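Search this book Enter keywords Go

Chapter 4

Showing by Hand

In the last chapter we spent a good deal of time with the remote control station at Lirano, where a person sits in one room, moves a pair of handles, and an arm in the next room does its best to follow along. If you worked through the exercises, you will remember how tiring that was (and how often the arm arrived late, like a guest who has lost the address!). Remote control is still the right choice for many jobs, and we will come back to it in Chapter 6. But there is an older and friendlier way of showing a machine what you want, and that is to pick up the tool yourself and do the job with it.

The idea is simple enough to explain over a kitchen table. You take the robot's gripper off the arm, or build one very much like it, put a handle on it, and fix a camera where it can look out past the fingers. Then you carry it to wherever the work is. You squeeze, the fingers close. You turn your wrist, the gripper turns. All the while the camera keeps a record of what the fingers were near and how they moved, and later on we hope to teach an arm from that record. No arm has to be hauled up the stairs, and that alone won over a good many of my students at Clunbridge.

Our running task for this chapter is tidying up a bed, which sounds like a small thing until you try it with two fingers on each hand. Small household items lie on top of the covers, a basket stands close by, and the person works with a gripper in each hand. 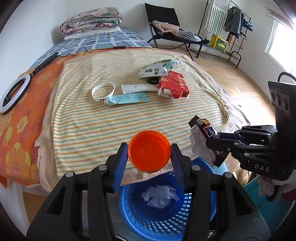
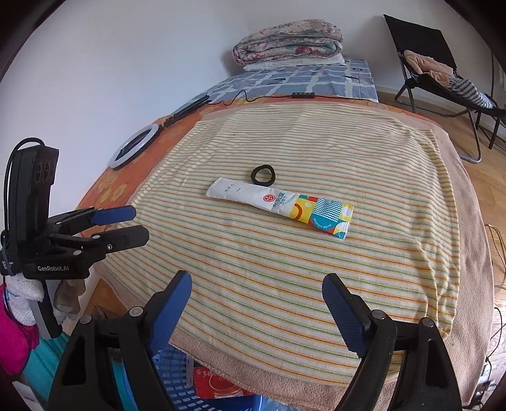 Two handheld grippers with blue finger pads, at a bed with a blue plastic basket beside it.

Now, a beginner nearly always wants to hurry. I certainly did. My first set of recordings for the Mahama project ran to 224 attempts, and I was terribly proud of them until we sat down to look. In one after another I had swung the tool so quickly that the camera saw little but a smear of blanket, and more than once I had nudged a box along with my knuckles, a trick no arm could copy. We kept very few. The second set was slower and duller, and far more useful to us.

So before we get to any arithmetic, please let me ask you to practice three habits. Move at the pace you would use to pour a full cup of tea. Let the fingers do all the touching. And when you drop something, carry on and pick it up again, for a learner that has only seen perfect work has no idea what to do after a slip.

Section 4.1 deals with the path of the hand through space and how we recover it from the camera's view. Section 4.2 takes up the opening and closing of the fingers. In Section 4.3 we add the second hand, and with it the question of timing, and there we will use the Jusetwood recordings, 851 in all, which you should copy to your own machine before you begin.

Questions about this chapter: use the contact form | Copyright 2018, all rights reserved | Back to top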